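Cosmetics Bench Notebook -- Pressed Powder Line
February, Sunday, start 8:15 a.m.
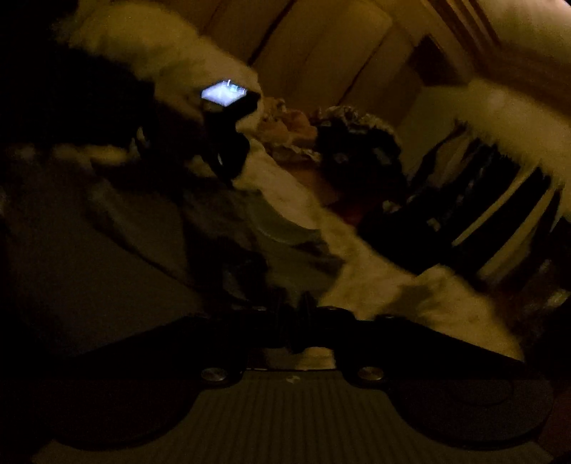 Fig. 1. Two hand-held grippers, one in motion.

Purpose: to repeat the press trial on the taupe shade for Jornis, with the revised binder level. The earlier pans passed color but failed the drop test at the edge of the cake.

Base: talc and mica from the Hallitz delivery, same lot as before. Iron oxides were weighed separately and ground with a small part of the talc before going into the main batch. Batch size 1,000 g. Binder was sprayed in three portions with the blender running. Total blend time 18 minutes. The powder was then passed through the fine sieve; a few soft lumps of binder remained on the mesh and were discarded. Future batches should receive the binder in four portions.

Pressing: 54 pans filled by hand and pressed once, with ribbon between punch and powder. The first pans showed a faint shine at the center. Pressure was lowered one step and the shine was no longer seen. The shiny pans are marked with a red dot and are not to be used for wear testing.

Drop test: pans dropped flat onto the steel plate from the standard height, three drops each. No full breaks. Two pans chipped at the rim, both from the higher pressure setting. This is acceptable under the Jornis specification, which allows rim chips but no loose cake.

Payoff: checked on the forearm with a dry finger and with the angled brush. The brush picks up well. The finger swatch is slightly patchy on the second pass -- possibly too much binder at the surface. The Plasari sample was swatched next to ours for comparison. It is cooler and a little softer, and it leaves more dust in the pan.

Shade: against the retained standard our batch reads slightly red in daylight and matches under the store lamp. Propose lowering the red oxide and raising the black by a very small amount. The change is to be tried on a 100 g batch before the larger blender is used again.

Labels: the Jacobs cartons still show the former shade name. Hold all cartons until the corrected artwork is received.

Open items: heat cabinet samples to be placed on the second shelf, lids closed. Scale by the window drifts when the vent is on; use the other one. Blender cleaned and log signed, 4:40 p.m.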